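Carpets in rented homes: notes for the Grenby landlords' evening
16/03/2018

Slide 1. Title
Wait for people to sit down. Say where the tea is. The handout has the cleaning chart on the back, so they needn't copy it out.

Slide 2. Why carpets
Start with the survey. We wrote to 140 tenants in Grenby and Cemport and 84 wrote back. Read out the question as it was printed: "What would you change about the floors?" Most of the replies were about carpet, and most of those were about stairs and landings. Few people minded the colour. They minded joins that lifted, edges that frayed and smells left from before they moved in.
Don't go through the replies one by one. There is a copy on the side table.

Slide 3. What we usually fit
Cheap cut pile on foam backing. It looks fine on the day and goes flat by the door within a year or so. Landlords pick it on price per square metre and forget the underlay. Say plainly that I did the same in the Vorkum Street flats and paid twice.
Pass round the two offcuts. Ask for them back.

Slide 4. Loop pile against cut pile
Loop pile wears better in halls. It snags if there is a cat. Cut pile is softer and hides a join better, so it suits bedrooms.
Someone will ask about wool. Wool mixes are good but I would only put them in a long let. Moths are a problem in rooms that stand empty over the summer.

Slide 5. Tiles
Carpet tiles have got better. In the Robles building we put them in the shared hall and lifted 14 in the first year, all by the street door. Each one was changed in a few minutes. With a fitted carpet we would have had a patch, and a patch always shows.
Keep a box of spares from the same batch. Write the batch number inside the meter cupboard door. If asked about glue: use tackifier, let it go clear before laying, and don't let the fitter talk you into full adhesive.

Slide 6. Stairs
Slow down here. This is the safety part.
Nosings need to be tight. Go up and down in socks before you sign the job off. If the carpet moves under your foot on any step, get the fitter back that week. Check the top step twice, as it takes the most pulling.
Runners with bare wood at the sides are popular again. They look smart and they are noisy for whoever lives below.

Slide 7. Patterns and stripes
People in Cemport asked for this one after the last talk. Plain light carpet shows everything. Plain dark carpet shows fluff. A stripe or a fleck in a middling grey is the easiest to live with, and it makes a slightly uneven room look no worse. Run stripes along the length of a hall. Across the width they show up every wall that isn't square.
On stairs, be careful with stripes. Some older tenants told us they found it hard to see the edge of the step. Use a plain colour there or fit a contrasting nosing.

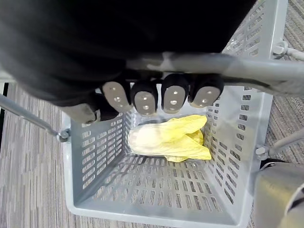
Allow for waste when you order a stripe. The fitter has to match it at every join and can't turn the pieces round to save a bit. On a small bedroom this may mean one extra strip off the roll. Ask for the matching to be written into the quote.

Slide 8. Cleaning between lets
Hoover twice, in both directions, before any water goes down. Do the edges with the narrow tool. Hired machines leave too much water in the backing, so go over it again with the spray turned off. Open the windows and leave the heating on low.
A full clean for a one-bedroom flat costs me more than 50 pounds now. Compare that with a new carpet before you complain.

Slide 9. Deposits
Fair wear is not damage. Furniture dents are fair wear. An iron burn isn't. Take dated photos at check-in, with the curtains open, and get the tenant to sign the list. Mention the June session on inventories and point to the sign-up sheet.

Slide 10. Questions
If there are none, ask who has tried vinyl in a kitchen and let them talk. Collect the offcuts. The hall has to be locked by nine.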